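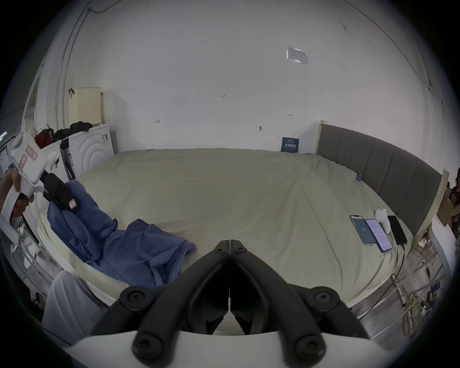 Guarda-roupa encostado em parede fria vai cheirar a mofo com qualquer sabão que você comprar, foi a resposta que me deram quando perguntei sobre amaciante no mês passado, e desde então estou com isso na cabeça. Então refaço a pergunta do jeito certo, agora com os detalhes.

Comunidade Inudar > Casa e roupa > Roupa com cheiro de guardado
863 visualizações

Cheiro de guardado volta em poucos dias, é a roupa ou é o armário?

marolinha_sul
Gente, moro num apartamento de térreo, fundos, no Residencial Rinddale, e o quarto pega sol só um pouquinho de manhã cedo. A roupa sai do varal cheirosa, eu dobro em cima da cama, guardo, e quando vou usar está com aquele cheiro de casa de praia fechada. Não é cheiro de suor, é de guardado mesmo. Toalha e moletom são os piores. Camisa social quase não pega, vai entender.

O que já fiz: lavei a máquina por dentro (o filtro estava uma vergonha), troquei de sabão, passei a usar metade do amaciante e coloquei aqueles potinhos que juntam água no fundo do armário. Os potinhos enchem em até 10 dias. Comprei um medidor de umidade baratinho e ele marcou 93 dentro do armário numa noite de chuva, contra bem menos na sala. Não sei se confio nele, mas tudo bem.

O guarda-roupa é de madeira, já estava aqui quando aluguei, e fica colado na parede que dá pro corredor da garagem. Mancha preta eu não vi, só que também nunca consegui arrastar o bicho pra olhar atrás. Não quero gastar com desumidificador sem saber se é isso. Alguém já passou por essa? E dá pra salvar as toalhas ou é melhor virar pano de chão?

varaldeinverno
Passei por igualzinho, térreo também, só que o meu era virado pra um barranco, imagina! Vou contar o que fiz, na ordem, mas já adianto que foi um conjunto de coisas e não sei dizer qual pesou mais.

Primeiro, o móvel. Esvazia tudo, chama alguém pra ajudar e afasta da parede. Uns quatro dedos já deixam o ar passar. Eu achei o fundo do meu (aquela chapa fininha) todo pintadinho de cinza, e por dentro não aparecia nada. Limpei com pano e vinagre branco, deixei as portas abertas um dia inteiro com o ventilador apontado pra dentro, e depois passei álcool. Nunca misture vinagre com água sanitária, pelo amor de Deus, tem gente que faz isso com o banheiro fechado. Se for limpar mofo de verdade, usa máscara e abre a janela.

Segundo, a roupa. Toalha e moletom são grossos, e a costura e o capuz seguram umidade muito depois de o resto parecer pronto. Eu tirava do varal no fim da tarde achando que estava tudo certo. Hoje tiro antes das três, deixo espalhado em cima da cama por uma hora mais ou menos, com a janela aberta se o dia estiver bom, e só então dobro. Parece frescura, mas comigo fez diferença. Nos dias de chuva eu nem tento guardar moletom, fica pendurado na porta até o tempo melhorar.

Terceiro, não soca. A minha prateleira de toalhas era um tijolo. Dei metade embora e ninguém sentiu falta, nem eu.

Sobre salvar as toalhas: lava com água quente, se a etiqueta deixar, com o sabão normal e sem amaciante nenhum, e seca no sol do meio-dia. As minhas voltaram quase todas. Duas ficaram com um cheirinho quando molham e essas foram pro cachorro.

Ah, e o medidor: põe ele na sala e no armário em dias diferentes, em horários diferentes, e anota. Um número só numa noite de chuva não quer dizer muita coisa.

pedra_pome
Compra um desumidificador e pronto. Tenho um Cenik há 6 meses e acabou o problema. Faz barulho.

telhado_e_calha
Discordo um pouco do colega aí de cima, não do aparelho em si, mas de comprar antes de olhar a parede. Se a umidade estiver vindo de infiltração, você vai pagar conta de luz pra secar um cano furado.

Faça um teste simples: corta um pedaço de plástico transparente, mais ou menos do tamanho de uma folha de caderno, e cola na parede atrás do armário com fita em toda a volta, bem vedado. Espera uns dois dias. Se aparecer água do lado de dentro do plástico, entre ele e a parede, a umidade está vindo da parede. Se aparecer do lado de fora, é do ar do quarto batendo numa superfície fria, e aí ventilação ajuda muito. Não é laudo, mas já dá um rumo pra conversa com a imobiliária.

Como é alugado, eu fotografaria a parede e o fundo do móvel antes de limpar e mandaria por escrito. Infiltração normalmente não é despesa de inquilino, mas olha o que o seu contrato diz sobre manutenção. E pergunta pro vizinho de cima se a área de serviço dele fica em cima do seu quarto. No meu caso era o ralo.

Uma coisa que não vi ninguém falar: naftalina e sachê só disfarçam. Tira tudo isso antes de testar, senão você não sabe mais o que está cheirando.

marolinha_sul
Obrigada, gente! Arrastei o armário ontem à noite com a ajuda da vizinha (quase perdi um dedo do pé). O fundo está com umas pintinhas cinza bem na altura das toalhas, e a parede está gelada. Colei o plástico às nove da noite. O medidor foi pra sala, vou anotar direitinho. As toalhas estão no balde esperando sol. Assim que eu descolar o plástico, volto aqui e conto de que lado estava a água.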